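The thirty-day shelf test, or why I stopped believing in decluttering rules
7 Jun 2024

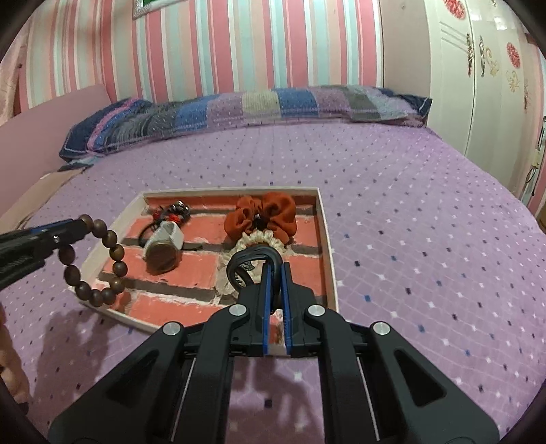 4 min read

My sister-in-law gave me a decluttering book in October and I have been arguing with it ever since. She meant well. The book means well too, I suppose, but it has a way of stating things as if they'd been tested when all that happened is that somebody wrote them down.

The rule that got under my skin goes like this. Put anything you're unsure of on a shelf for 30 days. If you don't reach for it, you don't need it, and out it goes. The book calls this "letting your habits vote." I did it with the bathroom drawer, the hall closet and the kitchen cabinet over the fridge, and my habits voted to get rid of the fire extinguisher.

I'm being a little unfair. There is a chapter near the back that allows for "safety items." But you see the problem. A month tells you what you do in a month. It was a mild one, so I didn't touch the heating pad, and I didn't have company, so the good towels sat there too. By the logic of the shelf I should have donated both and bought them again by New Year.

Kelly Camargo, who lives downstairs and has moved more times than anyone I know, told me she got rid of 50 things in one weekend using the same book. I asked her how many she'd replaced. She thought it over and got to 13 before she changed the subject. She still recommends it. I find this fascinating, and I've noticed it with diets as well: people will tell you a method worked while describing in detail how it didn't.

Then there are the containers. Every one of these systems starts by telling you to own less and ends up at a store. The book has a list of approved bin types. There's an app called Prernow (free for the first 17 items, then not) that lets you log your belongings and gives each drawer a "calm score." I tried it on hair stuff, since that's small and there's plenty of it. I typed in hair ties, clips, two kinds of headband. It gave me a 55 and suggested dividers. I don't know out of what. I looked for an explanation and found a page with a picture of a fern on it.

What would I do with a higher score? I'd still be hunting for a hair tie at six in the morning, because they leave the drawer and go live in coat pockets. No divider has ever fixed that.

To be fair to the other side, Khang Tôn at work swears by a much simpler idea, and I've tried it, and I don't hate it. He keeps one open tray on the dresser. Whatever comes out of his pockets goes in, and when the tray is full he deals with it. That's the entire system. No shelf, no voting. I've been doing it for a few weeks with hair things and it's fine. My suspicion is that it works for him because he owns very little to begin with - the man has two belts - but at least it didn't come with a subscription.

I did give some things away in the end. A waffle iron, a stack of magazines, a coat I'd been pretending would fit. I knew about all of them before I opened the book. I think most people know. If you stood me in front of any closet in this apartment I could point to what should go, and I could also tell you I wasn't going to do it until I was in the right mood, usually a bad one.

The book is on the shelf at the moment. It has nine days left.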